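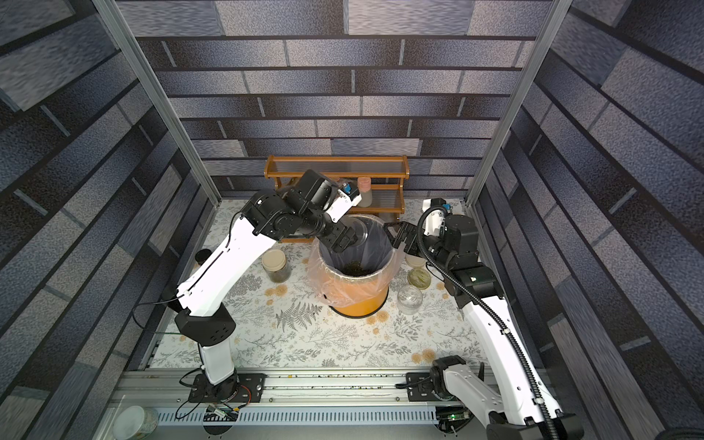
Ticket 104: Parade entry registration, Drirwood neighborhood
Office: Ketness Community Events Desk
Opened: September 2, 2024
Category: Online forms
Status: Pending confirmation

Reported problem
The Drirwood residents' association reports that its entry for the November parade was submitted twice and does not appear on the public list. The form returned the message "Group size not accepted." The association entered 400 walkers.

Step 1
Staff reviewed the form settings. The group size field was limited to 70, a value carried over from last year's street fair. The limit was removed and the association was asked to submit again.

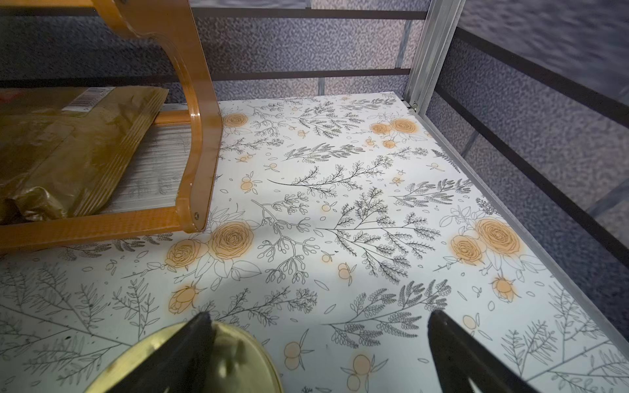 Round gold-colored lid and orange-brown rack on a floral liner.

Step 2
The third submission was accepted but was assigned to the Statton route, which is closed to walking groups this year. The route menu listed Statton first and selected it by default. The menu now opens blank, and an applicant must choose a route before continuing.

Step 3
Staff moved the entry to the Schouten Avenue route by hand. Four other entries were found with the same error and were moved as well. Notices were sent to the contact address on each form.
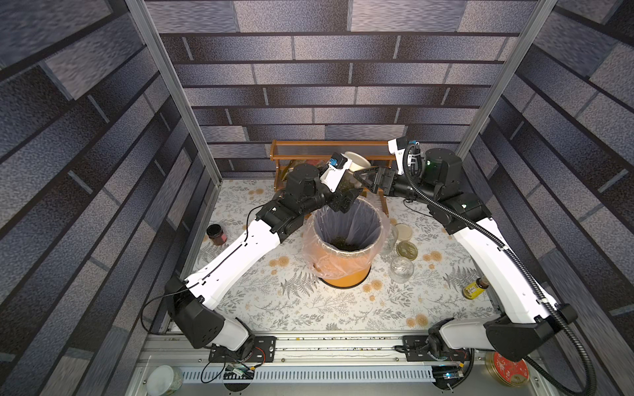
Work area with brick-pattern walls and a flower-print tablecloth.

Step 4
The public list still shows the old route for Drirwood. The list refreshes overnight. If the entry is not correct at the next refresh, this ticket will be passed to the website contractor.

Action required from applicant
Please confirm the street closure contact and the name of the lead vehicle's insurer. Duplicate submissions have been voided and no second fee will be charged. Replies should keep the ticket number in the subject line.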